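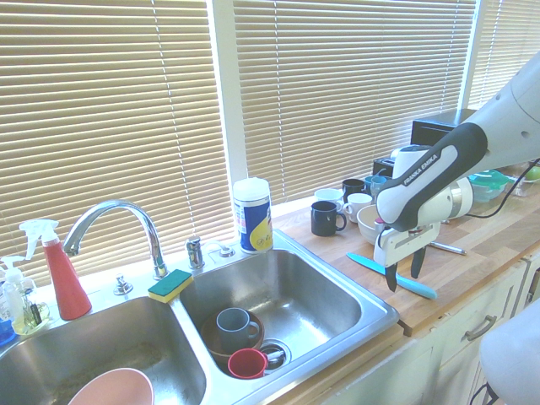
PORNDALE, September

Minutes taken by Milagros Rivadeneira

Kitchen users' meeting, Besholm House, shared kitchen. Started 4 p.m. Thanasis Drakos in the chair. Apologies from the second floor.

Last minutes
Agreed with one correction: the fridge is cleared at the end of the month, and the notice on the door should say so.

Sink and dishes
Thanasis said dishes are still being left in the sink, in both basins, and that mugs are collecting at the back of the counter as well. People filling a kettle or rinsing fruit have to move other people's bowls first. Milagros asked whether the right basin could be kept for dishes waiting to be washed and the left kept clear. The second floor had sent a note against this, saying any dish allowed to wait will wait all day. After some discussion it was agreed that both basins are to be empty by 6 p.m. Anything still there goes in the crate under the counter for 2 weeks and then to the thrift store.

Mugs
There are more mugs than the cupboard will hold. Plain white ones are hard to tell apart. Owners to put a name on the bottom or take them home.

Supplies
The sponge stays on the divider between the basins and is for dishes only. The wooden countertop is to be wiped with a cloth, which Milagros will buy. Spray bottle to stay on the left of the sink and wipes in the back right corner, by the window. Thanasis asked that the wipes not go down the drain. Budget for the quarter is $30, and there is a little left from the last one.

Blinds
A request from the first floor to replace the blinds with something easier to clean. The quote from Niltix was around $1,000. Not approved. Thanasis will dust the slats and report on their condition.

Any other business
The Mwaipopo lunch needs the kitchen from noon. Counter to be cleared the evening before.

Closed 4:50 p.m. Next meeting in 4 weeks, same room.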